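Stories > Short Fiction > The Umbridge Window

The probe was called Clastik, and it had been asleep for 814 days when the Pernby station sent it the wake-up tone. I had the night shift. The tone took around 10 hours to reach it and the same to come back, so there was nothing to do except drink coffee and check the dish.

Umbridge was the last moon on the list. Nothing had flown past it before, and Clastik would get 12 minutes at close range. After that it would keep going out, and the antenna time would go to another mission. 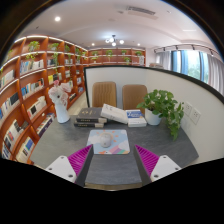

A desk with a mouse pad.

At four in the morning the carrier signal came up on my screen, weak but steady. I logged it and called Kusuma, the control center across the bay. They asked me to read the temperature twice – it was lower than the model said.

The first file had 1,729 lines of data in it. The heater was on. The camera was on. One star tracker was not answering, and the other had found its star. I typed that into the log, marked the time, and went to make more coffee before the next pass.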